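Notes from the Folding Room

I promised back in October that I'd write something about the folding cell once we'd lived with it for a while, and then I kept putting it off, partly because my opinion kept changing. So this is where I am now, coffee in hand, twenty minutes before the second shift comes in. It may well be different by the next newsletter!

For those of you in dispatch or over at the Moltlow site who haven't walked through lately: the cell sits at the end of the old hand-folding line, where the two long benches used to meet by the window. It has a pair of arms, a white table with panels behind and beside it, and a screen on a post that I have personally walked into twice. Plustton put it in for us, and the idea is that it takes on the small colored flatwork, the plain cloths that come through in mixed loads from the restaurants and the salons. Folded ones go on a pile. Anything in the wrong color for the order goes in the basket. Sheets, gowns, anything with ties or buttons or an opinion of its own, all of that still comes to us.

I've been folding at Savemdale for 12 years, and I can tell you that small cloths are the part of the job I'd have given away for free. They're not hard. They're just endless, and your wrists know it by the end of the day. So when people ask me if I was upset that a machine was getting the napkins, well, no, I was upset about plenty of other things, and I'll get to those.
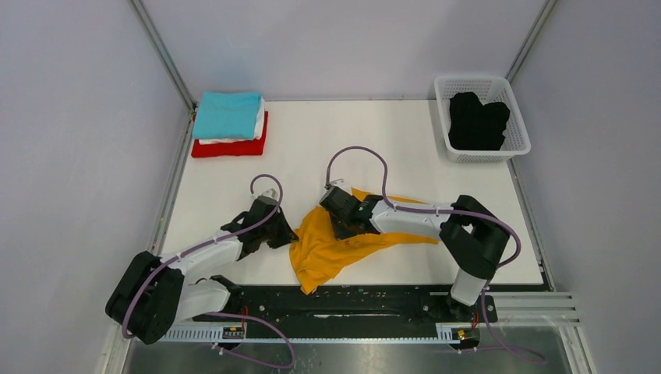
Who decides what goes to the cell and what stays on the benches?

The sorter on shift decides, using the color card by the intake chute. If a load is damp, badly tangled, or has mixed sizes in it, it goes to the benches, and the sorter doesn't need a supervisor to sign off on that.

That answer took us longer to get than you'd think. For the first few weeks the sorting was done from a schedule somebody upstairs had written, and the schedule did not know what a bag of salon towels smells like when it's been sitting in a van. We'd send the cell a load because the sheet said so, it would stop, someone would go over and clear it, and the benches would be standing there waiting on the person who went. Then the same load would come back to us anyway. I kept a tally on the back of a detergent carton for one month and got to 239 stops. I showed the carton to Hartmut Lenz at the shift meeting (yes, the actual carton, I'd cut the panel off) and he took it upstairs with him and we had the color card the week after. So if you've got a complaint, write it on cardboard, that's my advice.

Stops are way down now. They still happen. A cloth lands in a lump and the arms have a go at it from one side and then the other, and sometimes it's lovely to watch and sometimes it's like watching my brother-in-law fold a fitted sheet. When it does stop, a yellow light comes on and whoever is on cell duty walks over, presses hold, waits for both arms to park, and straightens the cloth by hand. Please wait for both. I know the left one usually parks first and it's tempting to reach in, and I've seen three people do it, and I've done it once myself and got a very loud beep for my trouble.

Cell duty is the new thing, and it's the thing I most wanted to write about. We rotate it, two hours at a stretch, and everyone on the folding line has been trained except the two who asked not to be, and that's fine. The training was five mornings with a woman from Plustton who was patient with us and, bless her, ate lunch in our break room and heard everything we had to say about it. You learn how to load, how to clear, how to change the finger tips, how to read the log, and how to show it a cloth it hasn't seen before. That last one surprised me. You drive the arms yourself with a pair of handles and do the fold over and over while it records you, and it wants you to do it slightly differently each time, messy starts included. I did 40 of them for the small red squares. My hands were sorer than from a day at the bench, which I mentioned, and they've since brought in a taller stool and a limit on how many you do in a row.

And here's something I didn't expect to care about. When the red squares come off that machine now, they're folded the way I fold them. I tuck the near edge under a little before the second fold, I always have, my first supervisor at Savemdale taught me to do it, and the arms do it too. I stood there with my mouth open the first time I saw it. I still don't know quite how I feel. Proud, mostly. A bit robbed, on a bad day. I'd like there to be something in the pay grade for the people who've done that teaching, and I've said so, and I'm saying so again in print where it can't get lost in anyone's inbox.

On the subject of pay, because I know it's what half of you skipped down to find: cell duty counts as skilled time for the hours you're on it. It doesn't yet count toward your grade. We were told that would be looked at in the spring. No one's job on the folding line has been cut. Two people who left weren't replaced, and I think we should be plain about that, too. The benches are a little emptier than they were and the radio sounds louder.

What has gotten better? My wrists, for one. I used to wear a brace home and I haven't needed it for a while now. The end of the shift is calmer, with the small stuff already stacked by color when the carts come around. And we've been getting to the gowns and the tablecloths earlier in the day, when we're still fresh, and I really do think the pressing looks better for it. The Choi restaurants sent back a very nice note about their tablecloths, which is pinned up by the kettle if you haven't seen it.

What has gotten worse is the talking. On the old line you stood across from somebody all day and you knew about their kids and their knees and what they were having for dinner. On cell duty you're by yourself at the far end with the pump going, and two hours is long. I've asked if the cell could be turned so that the person on duty faces the benches. It would mean moving a power drop, so it's gone on a list. I'm told it's a real list.

A quick word on the finger tips, since I'm the one who ends up ordering them. They wear. It's cloth, you'd think it would be gentle, but they go down and close on the table all day long and the edges get chipped and rough, and a rough edge will snag a loose weave. Please run a thumb along both of them at the start of your turn, with the cell on hold, and if it catches on your skin it'll catch on a napkin. Spares are in the gray drawer under the screen. Write down when you take one! I was down to a single pair last month and no idea where the rest had gone.

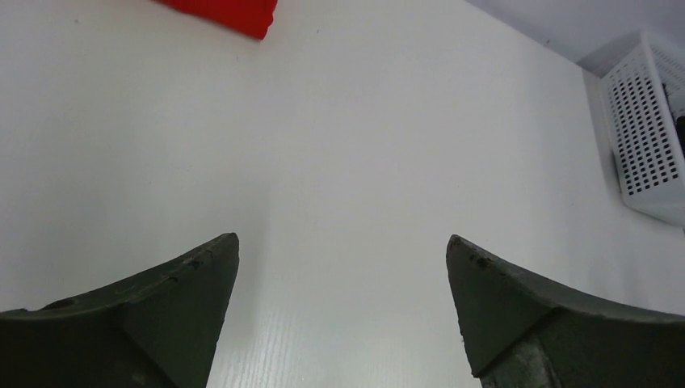
Gripper fingers open over the table, with scuffs along the tips and the basket up in the corner.

Same goes for the table itself. Lint and bits of dust build up on it, and the cell sees better on a clean surface. Dry wipe only, no spray, the spray leaves a film and then every cloth slides. There's a stack of clean wipes on the hook side of the post. If you find the wipes have been used to mop up tea, you know who you are and so do I.

Next up, they want to try it on the bigger hand towels. I've said I'll do the recording for those if someone from second shift does it with me, because second shift folds towels in thirds and we fold them in half and then in half again, and I'm not having that argument with a machine after it's learned it the wrong way. We need to settle it among ourselves first. I've put a sheet up in the break room with two columns. Sign under the fold you prefer, one signature each, and come find me at the first bench if you want to try the handles before the recording starts. You'll need to have done your mornings of training, and bring a sweater, it's drafty down at that end.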